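Search this site Search Go
Menu

Filed under: News > Local > Housing & Streets

Clondov lodgings get new rules after summer of complaints

Landlords letting out rooms by the night in Clondov will have to sign up to a town register from July, after residents on the lower streets said they'd had enough of late arrivals, bins left out and cars parked across gates.

The rules were agreed at a packed evening meeting which ran well past 10pm. They cover any home with a room let for fewer than 60 nights in a row. Hotels are not included, nor are the two campsites — they have their own licences already.

Under the scheme, owners must:

- put their name and a working phone number on the register
- answer a complaint within 3 hours, day or night
- keep a written note of every stay
- pay a yearly fee of 50 pounds for each property

Anyone who doesn't sign up can be fined. How much has not been settled. A figure is promised before the register opens, though the same was said about the parking permits and those took most of a year. 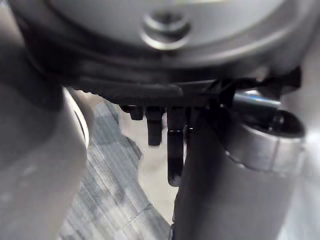 Grey housing with a black bracket on its underside.

Most of the anger has come from Kernell Terrace and the lanes behind it, where a run of family homes has gone over to short lets. Neighbours told the meeting about suitcases being dragged over cobbles at two in the morning. One woman said she had been handed keys by a stranger who took her for the cleaner. Another had a taxi driver lean on her bell three nights running.

Owners were there as well, and not happy. Several said the bad ones should be dealt with under noise rules that exist already, and that 50 pounds a year was a lot for someone letting out a back bedroom to help with the heating. A request for a lower rate for single rooms was put foward and turned down by 7 votes. It may come back in the autumn.

The Java café on the harbour road, where a good few guests pick up their keys, has asked if it counts as an agent under the new wording. No clear answer on the night. The owners say they only hold keys as a favour and take no money for it. Same question from the launderette. Both have been told they will get a letter.

Questions too about who checks what. The register will be looked after by the town office, which has no extra staff for it. Visits will only happen where there has been a complaint — no routine inspections, at least not in the first year. Some residents thought that was far too soft. Fire safety stays with the county and is not part of the scheme, so owners need to deal with them seperately.
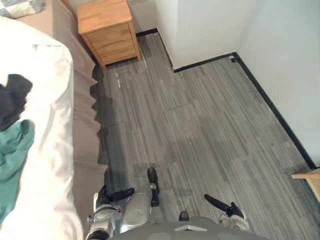 What happens next

Forms go out at the end of the month and can be handed in at the town office before 4pm, or posted. Online forms are planned but not ready. Owners with more than one property need a form for each.

The old Milošević boarding house, shut for years and now being turned into flats, will come under the rules if any of the flats are let by the night. Builders are still on site there and the footpath alongside stays closed. Walkers should use the steps by the chapel.

Complaints about a property can be made by phone in the meantime. Have the address ready, and the time it happened. The register itself will be kept at the front desk for anyone who wants to look through it.

Tags: Clondov, short lets, housing, parking, noise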